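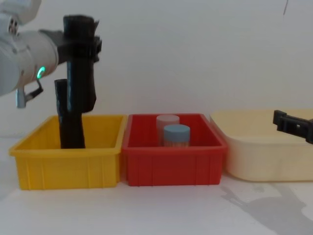
Why would anyone bother sorting things into tubs of different colours when one big tub holds the same amount?

You get to stop searching. A big tub stores your things perfectly well, but every time you want one of them you have to go through all the others to reach it. Split the same load by kind, give each kind its own colour, and your hand goes to the right place before you've finished thinking about it.

Chapter 4
A Tub for Everything: Sorting by Colour

I should confess at the start that I came to colour sorting the hard way. When I took over the back store at Potumell (a community tool and hobby library, for those of you who skipped the introduction, and I know some of you did!) there were 906 items on the books and one very long shelf. The shelf had labels. They were lovely labels, too, typed and laminated by Alaric Doucet, who had the job before me and who is a far neater person than I'll ever be. The trouble was that you had to be standing right in front of a label to read it, and on a busy Saturday morning people were not standing in front of anything for long. They grabbed, they dumped, they went home for lunch.

By October I was spending the last hour of every shift putting bike pumps back where the bike pumps lived. I'd find extension leads in with the paintbrushes and a single gardening glove in with the chess clocks. I never did find the other glove.

So I bought plastic bins. Yellow, red, a few other colours, all the same maker and near enough the same shape, with ribs down the front and a decent lip around the top that you can get your fingers under. I lined them up with their rims almost touching and told everyone that the colour was the category and they could ignore the writing. It took a fortnight to bed in. After that I was home in time for tea.

What this chapter covers

We'll look at three jobs in turn: choosing your categories, choosing your containers, and getting things into them without making a mess of the first two. I've put the categories first on purpose. Most people (me included, see above) go to the shop first, come home with a boot full of tubs and then try to invent a use for them. You'll have a much nicer time if you leave your wallet alone until section 4.2.

You'll need the sorting sheet from Chapter 3 for the first exercise, so dig it out now. If your sheet has coffee on it, welcome, mine does as well.

Some words we'll be using

Category: a group of things that get used together or put away together. Those two aren't always the same group, and we'll argue about it in section 4.1.

Home bin: the container a thing goes back to when you're finished with it.

Holding bin: the container for things you haven't decided about. You're allowed one. I mean it.

Overflow: whatever's sticking up above the rim. A little overflow is fine with long things, and it's a warning sign with everything else.

4.1 Choosing your categories

Let's start with how many. My rule for beginners is no more than 6, and I'd rather see you start with 4. Euan MacBrayne, who teaches this unit on the evening course, lets his students have as many as they like in the first week and then makes them swap sheets and put away somebody else's things. It's a brilliant exercise and a bit cruel. The students with a dozen categories watch their neighbour hovering over the row with a torch in one hand, trying to work out whether it's "camping" or "electrical" or "emergency" or "small and heavy", and most of them cut their list down before the tea break.

A good category answers itself. You pick the thing up and you know. If you have to stop and have a little conversation with yourself, either the category is too clever or there are two of them doing the same job. "Soft things" is a surprisingly good category. So is "things with a cord". "Miscellaneous" isn't a category at all, it's a holding bin with a fancy name, and we've already agreed you only get one of those.

Colour comes in once you've got your groups. Try to give the brightest colour to the group you reach for most. Yellow is my favourite for this, and you can spot it from the far end of a dim garage. Red people tend to read as "stop" or "danger", so I use it for anything sharp or anything a toddler shouldn't have. You don't need to follow me on that. Narayanan Acharya runs the toy room at Trirerbridge and his red is for dress-ups, and his system works beautifully because every child in the place knows it.

One caution before we go on. Plenty of people don't see colour the way you do, and red and green in particular can be a real headache to tell apart. If your bins will be used by anyone besides yourself, back the colour up with something else. Keep the order fixed, so the first bin in the row is always the first bin in the row, or put a big simple shape on the front. I use a circle, a square and a triangle cut out of white tape. They've lasted longer than the laminated labels did. Sorry, Alaric.

A word about long and floppy things

Every sorting system gets tested by the things that don't fit neatly, and the worst of them are long and soft. Umbrellas, rolled-up bags, yoga straps, that tent sleeve with nothing in it. Lay one across the top of a bin and it'll slide off or block everything underneath. Lower it in end first, upright, and let the bottom settle on the floor of the bin before you let go. It might poke up over the rim and that's okay. Stand the next one beside it and they'll hold each other up.

Try it now, before you read on

Grab your sorting sheet and ten things from the nearest drawer. Set out three containers in a row on a table. They can be ice cream tubs or shoeboxes, I'm not fussy at this stage. Put away all ten things at your normal pace, then ask someone who wasn't watching to find you one of them. Write down where they looked first. If they went to the wrong container, don't correct them, just note which one they chose, and bring that note with you into section 4.2.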